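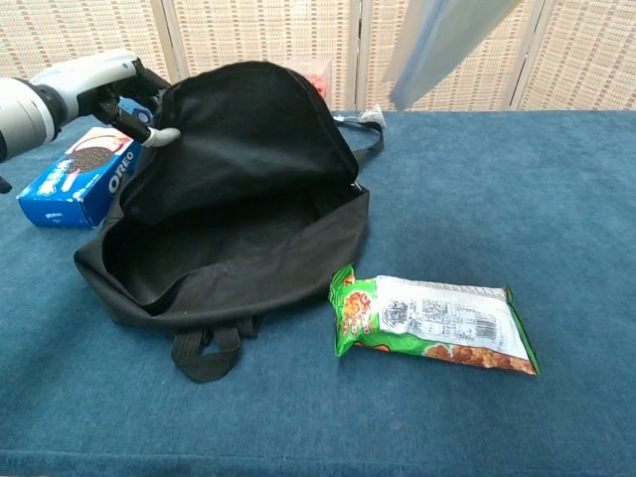 Black backpack, main compartment unzipped, on blue carpet.

Week 6: Reading a season preview (and writing one you won't be ashamed of in March)

Hi all. These are my notes from the lecture, tidied up a bit for the people who were away at the Ustetdale carnival. I've left in most of the tangents. If you only have time for one section, make it the one on baselines, and do the exercise at the end before our tutorial.

We spent last week on match reports, where the facts are already sitting there and your job is to put them in a sensible order. Previews are harder. You're writing about a thing that hasn't happened, for readers who already have an opinion on it, using quotes from people who are paid to be hopeful. I love them. I also think most of them are pretty bad, including a good stack of my own.

Whose goal is it, anyway?

Every preview has at least one goal in it. "We want to play finals." "We're aiming for the top two." When you see one, write down who said it and who they said it to. A captain talking to a local reporter in the car park is doing a different job from a coach talking to sponsors at a season launch.

Our running case is the Prorham women's basketball side, who finished last season with 7 losses in a row and missed the playoffs. At the launch their coach, Periklis Vrettos, said he'd be happy with "a competitive year". Twenty minutes later his point guard, Ye-ji Sun, told our student reporter she wanted the title and would be cranky with anything less. Same team, same evening, same plate of sausage rolls!

A few of you wanted to know which one is the "real" goal. I don't think you have to pick. Put both in, close together, and let the reader see the gap. What I'd ask you not to do is average them out into something like "the club is cautiously optimistic", which neither of them said.

Baselines

This is where people came unstuck in the first assignment, so I went slowly.

A baseline is whatever you're comparing the new season with. Last year's record is the usual one and it's fine to start there, but have a look at what's underneath it. Prorham had 12 players on the list last season and were hardly ever able to name all of them. Sun missed 6 games with an ankle. Their centre, Ewurabena Korletey, played through a sore shoulder and then sat out the final month. So is the baseline the team that lost all those games, or the team on paper that barely took the court together?

Both, a bit. Injuries are a real explanation and they're also the favourite excuse in all of sport. Three things I check:

Did the team win when the injured players were there? If they were losing in round two with everybody fit, the ankle isn't your story.

Are the same players likely to get hurt again? You're not a doctor, so don't guess. Ask the club whether the player has done a full preseason, and report the answer in those words.

Did other teams have the same trouble? Kwofie had a shocking run with injuries too and still made the semis. That doesn't settle anything, but a reader who follows the league will be thinking it, and you'll look silly if you haven't mentioned it.

"If they can stay healthy"

I put this phrase up on the board and asked for a show of hands from anyone who had used it. Lots of hands, mine included. It's in nearly every preview ever written and it does very little, as every team would do better with everyone fit. If you want to keep the idea, make it specific to the club. Say who the cover is at guard. Say how many minutes the bench played last year. Malsha Ranasinghe had a nice version in her draft — she wrote that Prorham had "one ball handler and a lot of crossed fingers" — and I'd read on after that.

Using numbers without drowning

Almost 407 people turned up to Prorham's home games on an average night last season, according to the club. Somebody asked how you can have "almost" 407 people and the answer is that you can't really. The average came out at a bit under that and the media release rounded it up to a whole person, then stuck "almost" on the front. You'd write "just over 400" and nobody would blink. I bring it up because previews are full of numbers copied straight from a release, wording and all, and a sub who's awake will send them back.

My general rule is one number per paragraph unless the paragraph is about numbers. Points per game is friendly. Anything that needs its own explanation can go in a box beside the story, or wait for a longer feature.

Quotes

Listen for the second answer. The first answer to "how are you feeling about the season?" is always some flavour of excited. Abdul-Rahman Agbenyega, our guest from the Sokero sports desk, told us he just waits a moment after it, with the recorder still running, and lets the player fill the quiet. He got a lovely line from a retiring forward that way, about dreading the bus trips more than the games. It feels rude the first few times. Try it.

Also, spell the name back to the person before you leave. Every time, even if you've known them for years.

Exercise for the tutorial

Pick a team in any code that finished in the bottom half last season. Write a 400-word preview with one goal from a player or coach (attributed properly), a baseline you're prepared to defend, and no use of the words "stay healthy", "on paper" or "next level". Bring two printed copies, one for me and one for the person beside you to scribble on.

Longer pieces are welcome if you're on a roll, but I'll stop marking at 500 words. For anyone covering a team they barrack for, tell me at the top of the page. It's allowed! I just want to know before I start reading.

Next week is profiles, so please have an interview subject in mind, preferably someone you're not related to.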